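Filed under: Guest Information, Your Stay

We use cookies to remember your preferences and to see which pages people read. Accept all | Manage settings

Staying at Restmont: your questions answered

What time can we arrive?

Rooms are ready from 2 in the afternoon, and we're always glad to see you any time after that. If your train gets into Nekunville earlier, do come up and leave your bags with us, then wander down to the river for a bite of lunch. The café by the bridge does a very good cheese scone, though they sell out quickly in July. 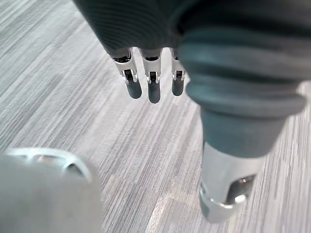

Tavion Rosenthal

Is it far from the station?

Not at all, though it is uphill, and I won't pretend otherwise! The number 32 bus stops at the end of Pfeiffer Lane and saves your legs if you have heavy cases. Ask the driver for Restmont and you'll be let off nearly at our gate.

Do we have to take our shoes off indoors?

We would be ever so grateful if you did. The floors upstairs are old and they do carry sound, and the people in the room below will thank you for it. Bring slippers or slides if you like something on your feet (I can't be without mine). There's space for everybody's on the wooden rack with the black metal frame, so please don't feel you have to carry them up to your room.
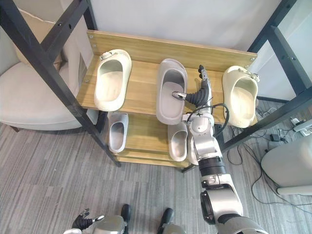 Breakfast and meals

When is breakfast?

From 7.30 until 9, in the back room overlooking the garden. Let us know the night before if you'd like porridge, as it goes on early and sits in the oven for a good while. We can manage most diets with a bit of warning.

Can you do an evening meal?

We don't cook in the evenings, I'm afraid, but the Drillen Arms is a pleasant walk across the field and takes orders until late. Book for parties of 12 or more, and do take a torch for the way back, the lane is very dark once you're past the chapel.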